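FOR IMMEDIATE RELEASE

Brastevent Opens September Food Drive for Komholm Pantries

KOMHOLM -- Brastevent will begin its fall food drive in September, with collection points at two grocery stores and at the company's main office on Ponce Street. Donations go to the four neighborhood pantries supplied by Sustance, the local food relief group.

Last year's drive brought in 1043 boxes of shelf-stable food. Brastevent will again cover the cost of trucks and fuel, and employees may take two paid shifts each to help with sorting.

Sustance is asking for items that keep well and need little preparation: instant noodles, rice, canned beans, peanut butter, cereal and shelf-stable milk.

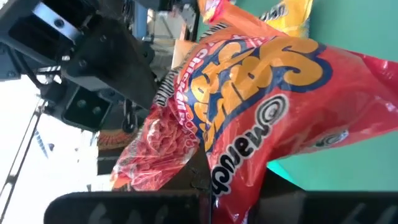
Glass jars and home-canned goods cannot be accepted. Packages should be unopened and within their printed date. Baby formula is welcome but must be handed to a staff member at the Ponce Street office, where it is logged separately.

Drop-off bins at the stores will be emptied every Wednesday. The office will take donations on weekdays until 6 p.m. -- large loads should be arranged ahead of time by phone so that a cart can be brought to the door.

Pantry hours are not changing during the drive. Households do not need a referral to visit, and a list of locations is posted at each collection point. 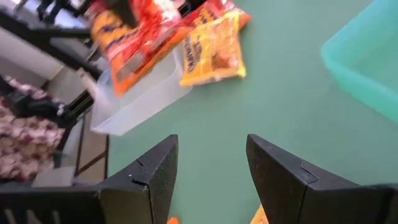 Green tabletop with two black gripper fingers, open.

Brastevent is a packaging and freight company based in Komholm. Sustance supplies pantries across the city and surrounding towns.

Media contact: Brastevent Press Office, Ponce Street, Komholm

###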